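Student Projects > Robotics > Final Reports > Two-Arm Handling Cell
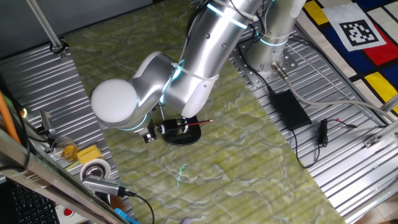 1. What the project was for

Our group set out to have a robot arm pick up and put down a thin rod held in a fixture, without knocking either of them. The cell has two arms on a slotted aluminium table with a marbled green mat between them. For most of the tests only one arm moved and the other stayed parked. The software that plans the moves is called Gaber, written by an earlier year group, and we added our own part on top, which we called Drolto. Drolto decides how hard the fingers should close and when they should let go.

We had one term to do it. The report is mostly about a fault we found halfway through, as that took more of our time than anything else.

2. The fixture

The first fixture was a small round stand. It was too light and slid when the fingers touched it, so we changed to a black C-clamp laid flat on the mat with the rod held at its top end. The clamp is heavy and stays where it is put. We taught the arm a new set of positions for it and kept the old approach speed. Looking back, we should have taught the speed again as well.

3. What went wrong

The fault was that the gripper sometimes reported "open" while the fingers were still closed on the work. Drolto took the report as true and told the arm to lift. With the light stand, the arm just carried the stand up with it and we put it back by hand. With the clamp, the arm tried to lift something heavy by one corner.
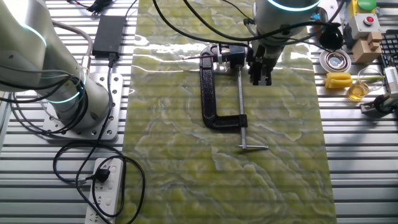

The first time it happened with the clamp, the arm pulled up about 3 cm, the clamp tilted, and the arm's own force limit stopped it. The mat was scratched and one finger pad was torn. We thought it was a mistake in the taught position and spent two days on that. The second time, the clamp came free and dropped back on the mat. Ximena pressed the stop button, but the arm had already finished its move by then. Nobody was hurt. All of us were further back than the clamp could have reached, but that was luck, as there was no marked line on the floor and we had been leaning in to look at the rod earlier the same day.

We stopped all two-arm work after that and wrote up the incident for the lab on May 25, 2020.

4. Finding the cause

We ran the gripper through 300 open and close commands with nothing between the fingers and logged every reply. There was no fault at all. We then repeated it with the fingers closing on the clamp and the arm held still. The first false "open" came at cycle 201 and the next at cycle 245.

The gripper controller, an Inel unit, sends its reply when it has accepted the command. We had read this as meaning the fingers had finished moving. Most of the time the fingers were quick enough that it made no difference. When they were pressed hard against cast metal they were slow to let go, and Drolto was already lifting.

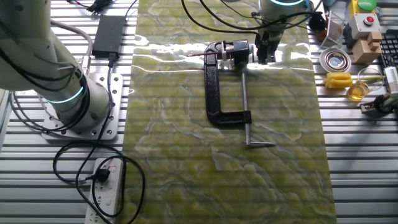
Ximena Benítez disagreed with the rest of the group on this point. Her view was that the late release was only half of the fault, and that the arm should never have been allowed to lift at full speed straight after a release, whatever the gripper said. She wanted the slow lift put in first and the reply problem fixed second. We did it in that order and she was right to ask for it, as the slow lift caught one more false "open" before the proper fix was in.

5. Changes made

The first few centimetres of every lift are now slow, and the force limit is set lower during that part. Drolto reads the finger position directly and waits until it shows a real gap. If there is no gap before the time limit, the arm holds still and a message comes up on the screen.

We also moved our standing positions. Whoever is running the test stays by the buttons, and hands stay off the table while either arm has power. Before this we had been treating the parked arm as if it was switched off – it was not.

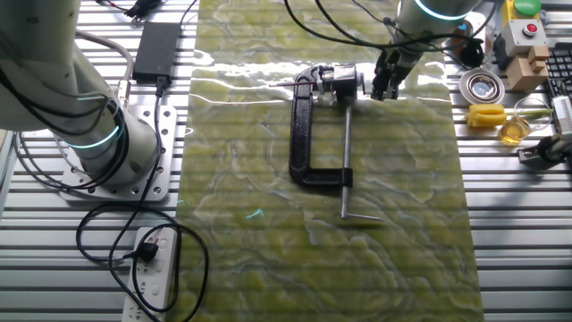

After the changes we repeated the clamp test and had no false lifts. The hold message came up twice, both times with a worn finger pad, and changing the pad cured it. We did not have time to try other fixtures or a heavier rod.

6. What we would do differently

Read the controller manual properly before writing any code. The meaning of the reply is explained in it, in a table near the back. We would also log finger position from the first day, as our early logs only held the commands and were not much use when we went back to them.

The next group will take the cell over in July. The notes and log files are in the shared folder under Drolto.

Comments (3)

mpk_lab: We had the same thing with a different gripper last year. Ours said "done" before it had even started moving. Did you try a plain delay first?

Ximena Benítez: We did, for an afternoon. It worked until the pads wore down, and then the delay was too short again.

tobyr: Please put the force limit values in the folder too. I could only find the old ones.

Related reports
Cirkton: a low-cost conveyor for the teaching lab
Gaber user notes, second edition
Wear on rubber finger pads
Marking out a safe area round a bench robot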